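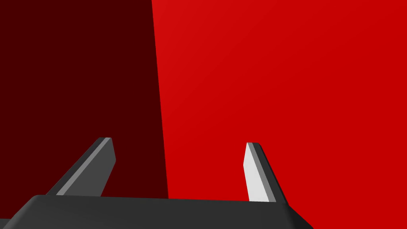 Render: Trisik

Slide 1. Red in exterior coatings

Speaker notes. Start without the title slide.

Two tones, one red. The darker plane reads as a different paint, close to brown. Ask the room which they would match a chip to. Wait for answers.

Slide 2. Why shade matters for colour matching
Organic reds lose lightness quickly in low light. A chip approved in direct sun will be rejected on a north wall. Give the Terkthorpe case: 13 complaints, all from shaded elevations, no batch fault found.

Slide 3. Test panels
Ovach ran 324 panels on the Sepúlveda rack. Half faced the sun, half faced away. Gloss was read at 60 degrees. Do not read out the table; it is in the handout.

Slide 4. Fading
Shaded panels held their colour. Sunlit panels moved toward orange by December. Mention that the primer was grey throughout. If asked about white primer, it was not tested.

Slide 5. Practice
View samples at full size, upright, on the wall to be painted. Check morning and late afternoon. Keep a labelled litre from each batch.

Allow 5 minutes for questions. Handouts are by the door.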